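Speaker notes, gripper comparison talk, 27 August 2020
Cistbridge, second slot after the break. Keep the laptop on mains.

## Opening (slides 1–3)

Say who did the work: Quyên Cù and Nghĩa Đinh ran the trials, Mỹ Lâm wrote the controller changes, I did the logging. Bảo Đinh machined the finger blanks and should get a mention by name.

The question we were asked was narrow. We had two parallel grippers on the shortlist, the Jillus and the Perić, and one pair of arms to put them on. Which gripper should go on both arms for cable work? Payload, price and delivery had already been settled by purchasing, so I will not cover them.

Slide 2 is the list of what stayed the same: arms, cameras, table height, operator, cable stock. Do not read it out. Point at the last line, which says the controller was changed once during the work, in May, and that everything before the change was thrown away and run again.

Slide 3, totals. 2,137 logged grasps after the rerun. If someone asks how many before it, the answer is that we did not keep them.

## Test rig (slides 4–6)

Two arms facing each other across a table, teleoperated, one camera at the head and one at each wrist. The operator sees all three views on one screen.

Explain the wrist camera problem early, as it comes back later. When the fingers close on anything wider than the palm, the wrist view is half blocked. With the Jillus the block starts at the bottom of the picture. With the Perić it starts in the middle, where the operator wants to look.

Cable dressing: we tried clips, then sleeves, then gave up and left a slack loop over the elbow. The slack loop was the only one that never limited wrist rotation. It looks untidy. Leave it at that.

Do not go into calibration unless asked. If asked: hand-eye calibration was repeated after every gripper swap, and the backup slide has the procedure.

## Fingers (slides 7–9)

Three finger types on each gripper: flat, rubber-faced, serrated and pointed.

- Flat: fine on housings, poor on wire. The wire rolls.
- Rubber-faced: best hold on wire, but the facing picks up dust from the table and the hold drops off. Nghĩa wiped them between runs. Say so, as it favours them.
- Serrated and pointed: best for reaching into a gap. Marks soft insulation if the closing force is left at default.

Slide 9 is the force plot. The two curves cross at low force. Below the crossing the Jillus is steadier; above it the Perić is. Most cable work sits below it. Pause here and let people read the axes, because the left one is in raw motor current and someone will ask. We had no load cell small enough to fit between the tips. Trerkutura have offered to lend us theirs, and the conversion will be done then.

## Controller (slides 10–12)

Mỹ's section. If she is in the room, hand over.

The original controller treated the gripper as open or closed. Any partial command was rounded. This is acceptable for picking up blocks and useless for a short cable, where the second gripper has to come in part open, close to a set width and stop.

The replacement sends a position target and a current limit together. It stops on whichever is reached first. The update interval was left as it was.

Things that went wrong with it:

1. The Perić reports its position late. The controller saw a stalled finger and stopped short. Fixed by holding the stall check until 3 reports agree.
2. The current limit was reset whenever the arm went through a soft stop. Found by Tài La, who was reading the log for something else.
3. Both grippers were given the same address after a swap and closed together. Swap procedure now includes a check.

Slide 12 is the before and after plot for item 1. One sentence is enough.

## Two-arm cable task (slides 13–15)

The main result. One gripper holds the connector housing, the other takes the cable coming out of it. The gap between the two sets of fingertips is short and the operator has very little room to correct. 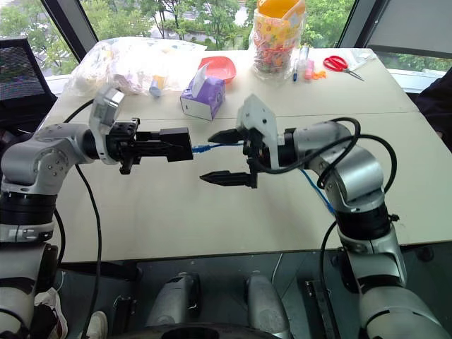 We ran 300 attempts per gripper, split evenly between the three finger types. An attempt counts as good if the second gripper takes the cable first time and the housing does not turn in the first. Retries are logged but score nothing.

Failures fell into two groups. In the first, the fingers closed beside the cable. These were mostly depth errors by the operator and the gripper made little difference. In the second, the cable was taken cleanly and the housing turned as soon as there was any pull. The Perić had more of these at low force, which agrees with slide 9.

Quyên's point, worth repeating: the holding arm needs different fingers from the taking arm. Flat on the housing, serrated on the cable. We had assumed a matched pair.

## Recommendation (slide 16)

Jillus on both arms, mixed fingers, new controller, current limit set per finger type.

Limits: one operator, one table height, one kind of housing. No wear data past cycle 356 on the rubber facing, where we stopped because the edge had started to lift.

## If there is time

Backup slides 17 to 20: calibration, log format, finger drawings, address check. The drawings are Bảo's and can be shared. The log format will change, so ask people to wait for the next version before writing a parser.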